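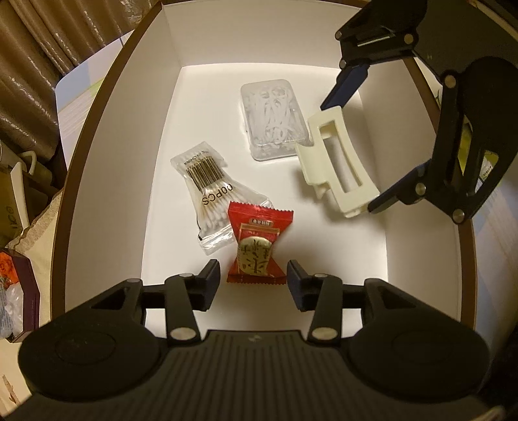
Please say in the report how much time goes into keeping the grippers running and how much goes into picking, the Hartley office asked after the last one, because from the spreadsheet we can't tell. Fair enough. So this report is mostly about the upkeep side, and the picking numbers are at the end.

Progress report, small-item sorting cell, Catville site
Funded under the Brondska small grants line
Period: through end of February

Where we are

Cell is up. Two-gripper setup, working over the open white box. Small mixed goods -- wrapped candy, bagged cotton swabs, floss picks in a clear box, hair clips. That's the kind of stuff the Keltine people asked for in the proposal and we have stayed with it. No new item types until the fingertips are sorted out, see below.

Most of the period went on three jobs: pivot screws, fingertip pads, and getting the two grippers to agree on what "closed" means.

Pivot screws

Biggest time sink. The finger linkages turn on small screws and they back out. Slow at first, you don't notice, then one finger is lagging the other and thin packets twist when you squeeze them. We lost most of a week early on thinking it was software. It was a screw.

What we do now. Every screw gets checked with the short driver before the first run of the day, by hand, no power tool. Snug, then stop. Too tight and the linkage binds, which looks the same as a weak motor and sent us down the wrong road a second time. Threadlocker (the weak kind) goes on whenever a screw comes all the way out. Clean the old stuff off first. We skipped that once and the screw went in crooked.

A paint mark across each screw head and onto the link would save the driver check. Tried it with a white paint pen, rubbed off. Will try a different pen.

Fingertip pads

The navy pads wear. They get shiny at the leading edge and then slick wrappers slide out. Plastic bags are worse, a bag folds away from the pad and you come up with a pinch of nothing. We wipe pads with a barely damp cloth at lunch and at shutdown. Alcohol was quicker but it seemed to dry them out so we quit.

Replacing one pad at a time doesn't work well. New pad grips, old pad doesn't, item spins. So they go on in pairs now, and the old pair goes in the bin so it can't find its way back onto a gripper. We are down to 2 spare pairs. Reorder is in the budget table.

Hair clips are their own problem. Hard curved plastic, it rolls when the lower finger touches first. Coming in from above with the upper finger does better. Not solved. A softer pad might do it, we have a sample of a thicker foam on order and will try it on one gripper only so we can compare.

Open and close settings

Each gripper has its own zero. Swap a pad and the zero moves. We were re-zeroing when somebody remembered to, and the log shows it. Since the start of February it is part of the pad change and the pad change isn't signed off without it:

Fingers fully open, let it sit a moment.
Close on nothing, slowly, until the pads touch. Save that as closed.
Open, close on the test block, check the reading.
If the reading is off by more than the card says, check screws before doing anything else.
Write it in the log. Both grippers, even if only one was touched.

Takes a few minutes when nothing is wrong. The card is taped inside the cabinet door. The version in the shared folder is old, ignore it, will be replaced this month.

Box and work area

The floor of the box matters more than we planned for. White is good for seeing things but it shows every scuff and we were getting false hits off tape residue. Residue scraped off, no tape in the box from now on. Also the rim -- the grippers can touch it if you come in low from the side. Two bumps in the log, no damage found, but after a bump the zero gets redone. Same steps as above.

Background clutter outside the box is not a problem for the cell. It is a bit of a problem for us when looking for the driver. A hook for the driver is going up.

Numbers

Picks tried this period: 995
Picks that ended with the item held: 894
Unplanned stops longer than a coffee: 2
Hours on upkeep, both grippers, all jobs: 60

Both long stops were screws. Of the misses, bags and clips are the bulk, wrapped candy hardly shows up. We don't have a clean split by item for the first part of the period becuase the log sheet had no column for it. It does now.

Upkeep hours include the wasted week. Without it the figure would be a good deal lower, but it happened so it stays in.

Budget

On track. Underspent on parts, overspent on our own time, which we expected given the above. Asking to move a small amount from travel to parts to cover pads, screws and a second short driver. No change to the total. Need a yes from Hartley by email, a reply to this report is fine.

Next

Foam pad trial on one gripper, clips only to start.
Screw marking, second try.
New log sheet in use for the whole period so the split by item is complete.
Replace the old zero card in the shared folder.
One handover session with Keltine so their staff can do a pad change on thier own. Morning is best, cell is free until noon.

Risks

Pad supply is the main one. If the order slips we stop bags and clips and run candy only until it arrives -- slower progress but the cell keeps going. Other risk is that the linkages themselves wear at the holes, in which case tightening screws won't help much. No sign of it yet. We'll pull one finger apart at the end of next month to look, and the findings go in the next report.

Log sheets available if wanted. They are handwritten, scans on request.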